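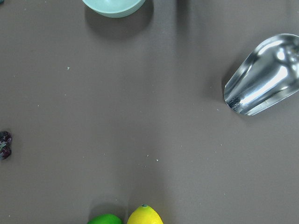

The communal table at Pornthorpe, with bowl, scoop, grapes and crumbs.

Shared Kitchen FAQ
Updated 2019-05-01

Who wipes down the table?
You do, if you ate at it. Crumbs count as mess, including the tiny pale ones you've decided are part of the colour.

Can I leave my bowl out? I'm coming back for it.
Everyone is coming back for it. Bowls left overnight go on the shelf by the door, where 12 of them are waiting to be claimed.

Where does the metal scoop live?
In the drawer under the kettle. Giorgia Marino has labelled the drawer in capitals and would like this noticed.

Are the grapes for everybody?
Fruit in the middle of the table is up for grabs. Fruit near the edge is a grey area, so ask first. Pieter Visser did not ask in July and still hears about it.

What should I clean the table with?
Warm water and a soft cloth. No scourers, please. The last tabletop cost us more than 1,000 dollars and a very long meeting.

I have a complaint.
Room 164, Riet Dewulf. Bring your own mug, and take it home again.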